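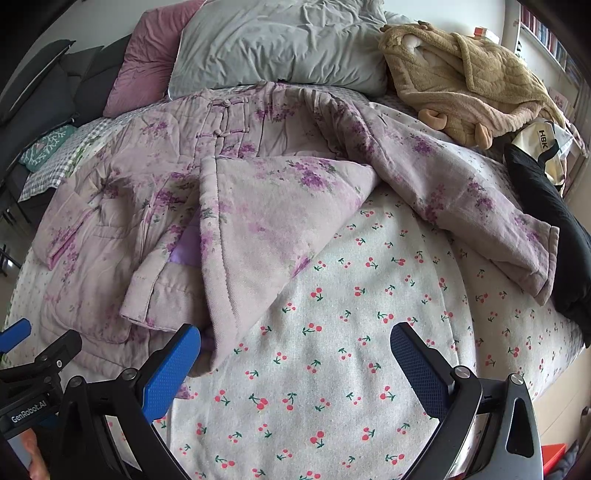
Dear all, I have been meaning to answer Sofia's question about folding padded jackets since it first came round, and having spent a good part of this week with the winter things out on the bed I feel I ought to get on with it. Quilted cotton is a stubborn thing to fold. It will not lie down the way a shirt does, and if you press it flat with your hands it only creeps up again somewhere else. The lilac one with the purple and violet flowers is as good an example as any, because it has the knot buttons down the front and a smooth lavender lining, and the two fabrics behave quite differently. When you turn a front panel over on itself you get a great thick wedge, and the lining wants to slide while the printed side wants to stay put. So I spread the whole jacket out first, sleeves as well, and smooth away the puckers before I fold anything at all.

On Oct 23, 2022, Sofia Carvalho wrote:

> Hello everyone, does anybody have a decent way of putting away padded
> jackets? I have three of the Chinese style ones with cloth knot buttons,
> two from my aunt and one I bought for myself, and every time I fold them
> they come out of the drawer with a hard crease right across the chest.
> Hanging is no good as my wardrobe is too shallow. Also, is it safe to
> leave the knots done up, or do they pull? I was going to buy some of
> those Ikell vacuum bags but thought I would ask here first.
> Sofia C.

To take the knots first, I do mine up, but only the top one and one lower down. If every one of them is fastened the front goes tight and you get little ridges between them, and if none are fastened the two fronts wander off in different directions as soon as you lift the thing. Please don't tug on the loops to get them over. Push the knot through from behind with your thumb and it will go.

Then turn the jacket face down, bring the sleeves in across the back, one over the other, and fold the sides in only as far as you must. After that I roll it loosely from the hem up to the collar, with an old pillowcase laid inside so that the roll has something soft in the middle. Your crease across the chest comes from folding in half, I am fairly sure of it, and a roll doesn't give you one. Lovely Aquino on this list does hers in thirds with a towel in each fold, and she is very happy with it, so do try both.

I would not use the vacuum bags, Sofia, though I know others will disagree with me! I put two jackets in bags one spring and when I opened them in September they were like cardboard, and the older one never really plumped up again. A plain cotton bag does very well. I made a few last year out of a worn double sheet, just a long seam and a drawstring, and they have washed nicely since.

As for washing before you put them away, mine get a cool hand wash in the bath with a very little soap, and then they dry flat on the airer for as long as they need. Do check the collar and the thick part of the hem before you call it dry, those are always the last. Purificación Mateos once told us she turns hers inside out halfway through, and I have done the same ever since and been grateful to her.

One more thing and then I will let you all get on. If anybody still has the Becerra pattern for the padded waistcoat, the one with the side pockets, could I borrow it for a fortnight? I lent mine out and can't for the life of me remember who has it - no blame at all, I would only like to trace the collar piece. I can pay the postage both ways.

With warm wishes to all of you, and to the other Sofia, whose parcel of buttons arrived safely,

Cuiping Kong

Search this list
Enter keywords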